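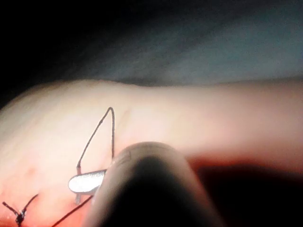

Figure 1. Curved needle in the practice pad, with a loop of black thread standing above it.

Thread, Needle and Pad: A Study of Interrupted Stitches in Practice Tissue
Student project report, 20/09/2026
Author: Ulla Halvorsen
Supervisor: Liesbeth Verhoeven

1. Why I choose this subject

In my first year of the course I learned to close a cut with simple interrupted stitches. My stitches held, but they did not look the same. Some pulled the edges up into a ridge, and some left a gap between. My supervisor asked me to find out which part of the work makes the difference. I decided to look at three matters only: the angle of the needle when it goes in, the distance from the edge of the cut, and how the loop of thread is closed.

2. Material

The soft pads for the exercises were ordered from Claeys. I tried also a firmer pad from Cosberg in April, but it was too stiff and the needle turned in the jaws, so I did not continue with it. The thread for my exercises is black, because on a pale pad it is easy to see where it goes. All exercises were written in a notebook and later copied to a Kodeo sheet.

I made 60 stitches in total for the report. Before that I made 50 which I do not include, as my hand was still changing too much from one day to the next.

3. Entering the tissue

The textbook rule is that the point must enter at a right angle to the surface. It sounds easy. In practice the student looks at the other side of the cut, where the needle should come out, and already begins to push in that direction. The result is a shallow bite. A shallow bite takes only the top of the pad and the edges roll inward when the thread is tightened.

I found it helpful to hold the needle, stop, look at the point from the side, and then turn the wrist. The curve of the needle does the rest. If I pushed straight, the hole became larger than the thread.
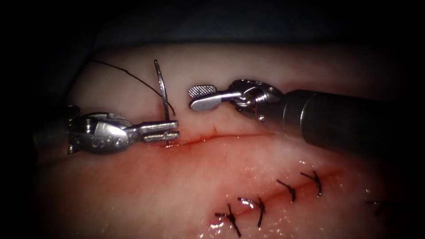 Does the distance from the edge matter more than the depth?
The two should be judged together. In my exercises a stitch with equal distance on both sides but unequal depth still gave a step between the edges, so I now check the depth first.

The holding place on the needle is also important. When I took it too near to the point, there was not enough length to pass through the second side. When I took it too near to the thread end, it bent. A little past the middle, toward the thread end, was best for me.

4. Closing the loop

Before tying, the loop must be drawn down slowly. A quick pull can cut a soft pad like cheese. I pulled in the line of the stitch and stopped when the edges touched. The second throw of the knot goes in the opposite direction from the first, otherwise it slides. I trimmed the tails short, but long enough that they could be found again.
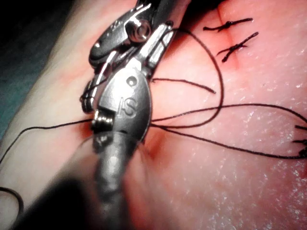 5. Results and what I would change

The stitches with a right-angle entry lay flatter in most cases. Ms. Verhoeven remarked that my spacing is still uneven at the end of a row, and I agree with her. Next time I would mark the pad with small dots before the first stitch. I would also use a fresh pad more often, because old holes guide the needle to the wrong place.

The notebook is kept in the Clulden reading room and can be read there on request.

Shares: 3
Comments: 0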